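Course materials / Rural and Small Business Finance / Unit 7

Overview | Readings | Handouts | Assignments | Contact

Unit 7. Inventory credit and warehouse receipts
Handout prepared by Siu-ming Chow

7.1 The problem

A small producer usually sells at harvest, when prices are lowest, to meet debts that fall due at the same time. Storing the goods would bring a better price later, but storage produces no cash in the meantime. Inventory credit separates the two decisions. The goods are placed in a store under third-party control, the lender advances part of their value, and the owner sells when the price is acceptable.

7.2 Parties

Depositor: owns the goods and borrows against them.
Warehouse operator: grades, weighs and holds the goods, and issues the receipt.
Lender: advances funds and takes a security interest in the goods.

The operator must be independent of the depositor. Where one firm acts as both operator and buyer, the lender should ask who sets the grade.

7.3 The advance

The advance is the value at deposit multiplied by the advance rate. Value at deposit is taken from the local market price on that day, less any discount for grade.

Worked case. A depositor at the Kostthorpe store places 100 bags of maize, valued at 16 per bag in local currency. Value at deposit is 1,600. The lender, Bagheri Credit, advances 1,000, an advance rate of 62.5 percent. The margin of 600 covers a fall in price, loss in storage and the cost of sale. Interest and storage fees are charged on release.

Students often compute the margin on the expected sale price. Use the price at deposit. The expected price belongs in the depositor's decision to store and has no place in the lender's valuation.

7.4 Price risk

If the market price falls, the lender may call for more goods or part repayment. The trigger is normally written as a ratio of loan balance to current value. In the Plirnham scheme, described by Ming-te Tsao in the course reader, 443 receipts were issued in the first season, and the agreement set the trigger at 80 percent. For the worked case, a balance of 1,000 reaches that trigger when the stored maize is worth 1,250, or 12.50 per bag.

7.5 Goods other than grain

Grain suits the method because one bag can replace another of the same grade. Finished goods held by small traders are harder to pledge. Items differ in style, resale value depends on fashion, and a lender has few published prices to work from. The Bumberg lenders accept such stock at lower advance rates and require an itemized list in place of a grade certificate.

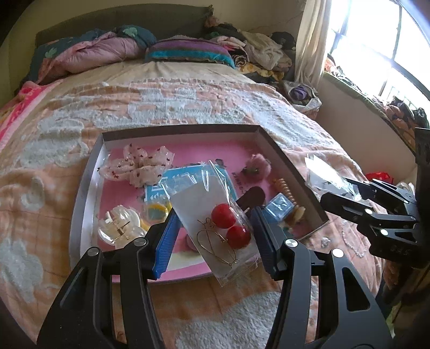

Fig. 7.1. Small accessories, including bead earrings in a clear zip bag.

For mixed stock, value each line separately at the lower of cost and resale price, then apply the advance rate to the total. Slow lines are excluded before the rate is applied.

7.6 Exercises

1. Repeat the worked case with an advance rate of 70 percent. Find the price per bag at which the trigger is reached.
2. Storage costs 0.30 per bag per month. Ignoring interest, find the lowest sale price that justifies storing the maize for four months.
3. Explain why a receipt should state both grade and weight.

Written answers are due 19th February. Show all working.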